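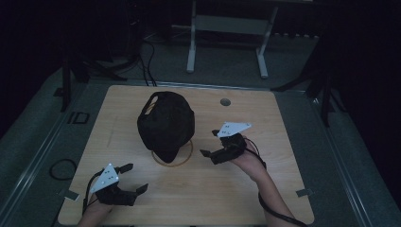

Marker dropout, known at Mirar as the Tullow fault, is a tracking failure that affects hand-held grippers used to record demonstrations for robot arms. It takes its everyday name from the Tullow bench, the workstation where it was first written up one January by Yogesh Sengar. Though the fault hurt no one, it spoiled a good deal of patient work before it was understood, and it is still taught to new operators there.

Background

In this kind of recording, a person holds a gripper in each hand and carries out an ordinary task, such as picking up a soft bag and setting it down again inside a marked circle. A plate dotted with small tracking points rides on top of each gripper, and an overhead system follows the plates so that the path of each hand can later be replayed by an arm. Everything depends on the plates staying in view – and soft goods, which sag and roll and generally do as they please, tend to make people twist their wrists in ways that nobody planned for.

The fault

When a plate was tilted too steeply, the system lost it for a moment and, when it came back, sometimes matched it to the wrong hand. The two plates carried dot patterns that were very nearly the same, and the software, made by a small supplier called Fistine, gave no warning of the swap. The recording simply carried on with left and right exchanged. Of 4000 recordings checked afterward, 72 contained at least one swap.

The trouble came to light on replay, when an arm crossed in front of its neighbor and the two collided at low speed. A finger was bent and the emergency stop was pressed by hand. Sengar first suspected a loose cable, and spent most of an afternoon on that idea before comparing the paths side by side.

Response

Harsh Pandey, who led the review, asked for 2 changes. The dot patterns were redrawn so that they could be told apart from any angle, and a recording is now thrown out if either plate is lost for more than 60 milliseconds. The second rule, usually called the Pandey limit, was unpopular for a while, as it meant repeating many takes that looked perfectly good to the people who had made them.

Replays are also run slowly the first time, with one arm parked. Swaps caused by reflections from shiny objects have been reported since then, and are treated as a separate fault.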